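Ondik open day, Millville works, 21/10/2022

Quick notes, typed on the train back. Tea was good, parking wasn't.
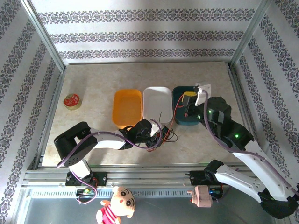

One of the sorters told us the arms took the dull part of her day and left her the awkward part, and that she gets more tired now than she did before May. Pay hasn't moved either, she said.

Bench work first. Two arms to a bench, trays in the middle, wires and small parts to be put in them. Slow to watch. An arm hovers over its tray for ages, then moves a bit, then hovers agian. The Gunawan line next door is still all by hand and was a good deal louder, people chatting over the top of it.

Figures from the handout -- 200 on site, 16 moved off sorting so far, all kept on. Around 1000 trays a shift is the target. Asked what they get now, was told "not that yet".

What's changed for staff: less lifting, more standing about waiting for a fault. Two breaks now taken in turns, which nobody on the floor seems to like. Training is a week at the Urar site and you have to make your own way there. Several grumbles about that.

Didn't get to see the packing hall, tour ran over. Would go back for it. Wear flat shoes, and book early becuase the afternoon slot was full by the time I rang.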